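Livon Suturing Recordings: Frequently Asked Questions

For people who record, label or use the Livon set. Questions about logins go to the Cluvari help desk, not to this page.

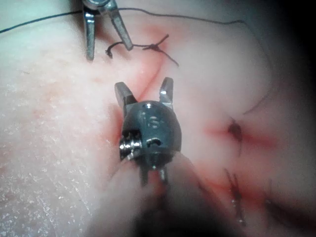
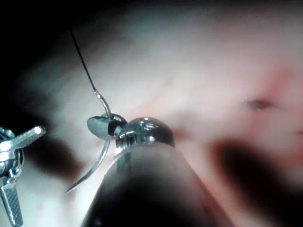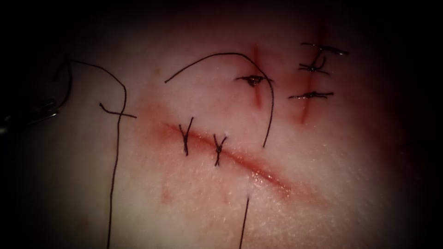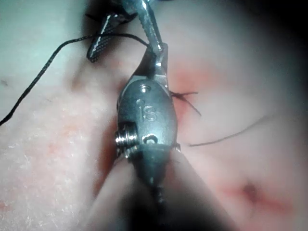 Livon Notes, Issue 14

What is in the set?
Recordings of robotic suturing, divided into short attempts. An attempt covers one stage of a stitch: picking up the needle, passing it, handing it over, tying or trimming. The June release holds 1189 attempts. Each one comes with video from every camera, the arm positions and a text label.

Why keep both close and wide views?
They answer different questions. A wide view gives the layout of the incisions and the stitches already tied. A close view gives the angle of the jaws and where the needle is held. Most users train on both. If you have room for only one, start with the wide view and add the others later.

Can I record on a pad that already has stitches in it?
Yes. We want used pads as well as new ones. A model trained only on clean pads tends to do badly when there are old knots and loose thread nearby. Write down the pad number and keep going until there is no room left for a new stitch.

Should I clear away loose thread before starting?
Only if it stops you from working. Thread that crosses the next stitch site may stay where it is. Do not reach in by hand during a recording. Stop, move the thread, and start a new attempt.

Where should I hold the needle?
Near the middle is fine for most passes. Operators differ on this and we do not correct them – the variation is useful. What matters is that the point stays clear of the other instrument during a handover.

Do failed attempts count?
Yes. Dropped needles, slipped knots and missed grasps all stay in, marked "fail" with the stage where the trouble began. In the June release 148 attempts carry that mark. Please do not repeat a stage over and over to get a cleaner one. Two tries, then move on.

One instrument hides the other in a close view. Is the recording spoiled?
No. Leave it in and tick "partly hidden." Labelers should use the wide view to decide when a grasp starts or ends. If neither view settles it, enter "unclear" and do not guess.

How long is a session?
Carhuamaca operators stop after 20 attempts and take a break. Skiletti uses the same limit. Late attempts in a long session get slower and the labels get worse, so we ask new sites to follow it too.

My times do not match between cameras. What now?
Check that all streams were started from the same session window. A fixed offset can be repaired after upload. An offset that grows cannot, and the session will be sent back to you.

Can I use the recordings to test a product?
Not under the standard terms. They cover research and teaching. Write to Cluvari before you begin if your work falls outside that.

How do I report a wrong label?
Send the attempt number, the label as it stands and the one you think is right. Fixes go into the next release – we do not change a release once it is out.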